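Rastex Community Help > Methods and Results > Handheld gripper demonstrations

Why does success on the cube fall when other objects share the table?

Posted by Zaltutance

Our group is attempting to reproduce the clutter result in the Urkurthorpe method note, in which a grasping policy is trained only on demonstrations recorded with handheld grippers in ordinary homes. The note reports that adding household clutter to the training set improved grasping of small objects. We have not obtained the same result.

Our training set contains 1,166 demonstrations, of which 908 were recorded on tables holding several objects. The remainder show one object alone. The policy was then tested over 173 trials with a cluttered table, and 127 of these ended in a successful grasp. The policy trained on the single-object recordings did better on its own test table, and we would have expected the reverse.

The recordings were made in pairs of grippers, one for each hand, on domestic furniture with the normal contents of the room left in place. The layout below is typical of the cluttered group.

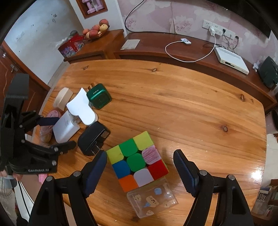 Cube between the open fingers, with chargers and other small items further left on the table.

We would be grateful for advice on two matters. Firstly, should the objects touching the target be treated as a separate condition? Secondly, is the glare on polished wood likely to affect the result? All recordings were checked for tracking loss before training.

Posted by Yu

The two figures you compare do not come from the same test. A policy trained on single objects and tested on a clear table has been given an easier task, and its score cannot be set against the 127 successes you report. Both policies should be run on both tables, using the same starting positions. Until that has been done, the note has been neither confirmed nor contradicted.

On your first point, yes. In your picture the near edge of the cube is against a clear box with cartoon stickers, while its two sides are open to the fingers. That is a different problem from a cube whose sides are blocked. We recommend that each recording be labelled according to whether the neighbouring object lies in the path of the fingers. The labels may be added afterwards from the first view of each recording.

On your second point, the bright spot at the lower right of the table is clear of the cube. I would not expect it to matter in that recording, but the remainder should be checked. Transparent items deserve more attention than the table surface.

Please also state how a success was defined. The Urkurthorpe note requires the object to be lifted and held, and a looser rule would alter your total.

Posted by rastex_reader_north

We had lower scores as well and changed the table covering to a plain cloth. The scores went up. We did not test the two changes separately, as the gripper pads were replaced in the same week in November.

Last updated 20 February 2018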